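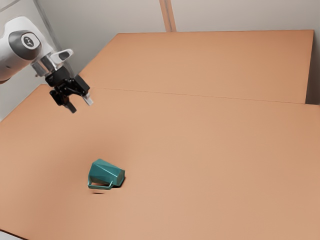
A robotic arm reaches over a work surface in a computer rendering.

Bridholm tool library moves to bigger home in old Saltby bakery

8 May 2024

The Bridholm tool library has outgrown its basement, and the good news for anyone who has ever needed a tile cutter for one afternoon is that it is moving up in the world. The lending collection reopens this month on the ground floor of the former Saltby bakery, with wide front windows, a loading door on the alley side and, at long last, no stairs.

Members can borrow from a stock of 1000 items, from hand planes and pipe wrenches to a wallpaper steamer that was out on loan for most of last winter. The basement only had shelf space for part of that. The rest sat in crates in a storage unit across town, and borrowers had to ask for it a few days ahead. Now everything will be on the shelves where people can pick it up, feel the weight of it and change their minds.

The old bakery has kept its tiled walls and its big iron oven door, which has been cleaned up and left in place. Behind it is a new sharpening corner for chisels, kitchen knives and garden shears. The flour store at the back has become a repair room with long benches, good lamps and enough outlets that the extension cords can finally go back to being lent out.

Repair nights will run there twice a month. Bring a toaster, a torn backpack or a chair with a wobbly leg, and take a seat with someone who knows their way around it. The nights were packed in the basement, with people waiting on the steps with lamps in their laps, and the new room seats 36.

A yearly membership costs $32, one dollar more than last year's $31, and covers as many loans as you can carry home. Most tools go out for a week. The pressure washer and the floor sander are limited to two days, and both are already booked for the opening weekend – so plan ahead if your deck is looking green!

There is also a seed swap drawer by the front desk, started by gardeners who kept leaving envelopes of beans in the returns box. It filled up during the first week of the move. Beans and squash are well covered, but the drawer could use more herbs and anything that blooms late.

Handard, the hardware store two doors down, is giving members a discount on sandpaper, drill bits and saw blades, the things that wear out and can't sensibly be lent. Kang, the noodle shop on the corner, will stay open later on repair nights. Its dumplings and a freshly fixed radio make a pretty great evening.

Beginner classes start in September. The first ones cover hanging a door, patching drywall and basic bike care, with a session on hand sewing for people who would like to save a favorite coat. Places are free for members, and sign-up sheets will be at the desk from the middle of summer.

Tools borrowed from the basement can be returned to the bakery from now on, and due dates that fell during the move have been pushed back by two weeks. The returns box is beside the alley door.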